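Home | Syllabus | Handouts | Lab Rules | Contact
Reading time: 6 minutes

Handout 3: Good Practice at a Shared Two-Arm Station

Prepared by Naomi Ondieki for the course in Applied Automation, Graltarier Technical Institute

1. Scope

These notes apply to all students who operate, supervise or record work at a station where two arms reach over the same table. They supplement the general laboratory rules and do not replace them. Where the two differ, the stricter rule applies. Students who completed the Skadance unit in March will recognize much of Section 3, although the wording on handovers has changed.

2. The Work Area

The work area is the whole surface that either arm can reach, together with the space above it. It does not end where the last object was placed. Paper, meters, storage boxes and personal items belong on the side table or along the outer edge, and no person may reach across the surface while the drives are enabled.

Cables require particular care. A cable that follows an arm must have enough slack for the full range of the wrist and must not be able to catch on a finger or a joint. Before each session the operator moves both arms slowly through the planned motion and watches the cables for the entire pass.
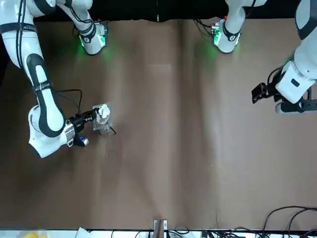 An arm without a load is to be treated in the same way as an arm with one. Students tend to watch the gripper that is carrying something and forget the other, and most entries in the station log concern the second arm. Of the 233 entries reviewed for this course, 17 involved contact between an arm and an object that the operator had not been watching. None led to injury. All were reportable.

3. Handling Light and Fragile Objects

3.1 Grip force is set for the weakest object in the task. A thin plastic cup will deform well before a jar slips, and the setting must be changed when the object changes.

3.2 The first lift is low. Raise the object just clear of the surface, pause, and confirm the grip before any sideways motion.

3.3 Clear objects are hard for both people and cameras to see. Check the grip from two directions. Reflections are not evidence of contact.

3.4 Glass may be used only with the approval of the session supervisor. Broken glass is cleared with the drives off and the stop engaged - never between cycles.
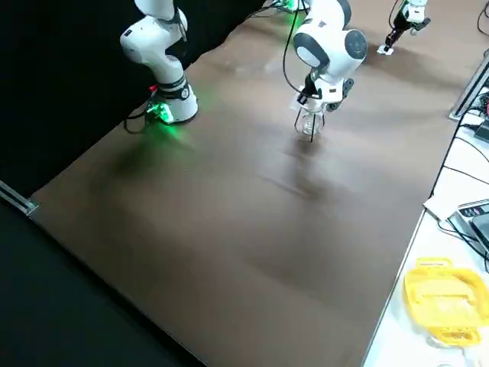
Figure 2. Clear glass jar held slightly above the work surface.

3.5 When one arm passes an object to the other, the receiving gripper must be closed and confirmed before the giving gripper opens. Timed release is not permitted in student work.

4. Status Lights

An indicator light reports what the controller believes about its own arm. It says nothing about the other arm, the object or the person standing nearby. Students are to learn the meaning of each color from the station manual and are not to rely on habits formed on other equipment.

5. Records

Each session is entered in the Quartey log before the operator leaves the room. The entry gives the task, the objects handled, the grip setting and any stop, planned or otherwise. Gripper pads are inspected every 4,000 cycles, or sooner if an object slips twice in one session. Entries may be up to 1,509 characters long, and longer accounts are attached as a separate sheet.

Requests for an exception to any rule in Section 3 go in writing to Krystyna Wilczyńska. Verbal permission is not valid - this includes permission given by teaching assistants.

6. Preparation for the Next Meeting

Read Chapter 2 of the Starnine course reader. Write one page on rule 3.5, stating how your group would confirm that the receiving gripper has closed on a clear object. Bring a printed copy.

Last updated: Sunday, November 20, 2022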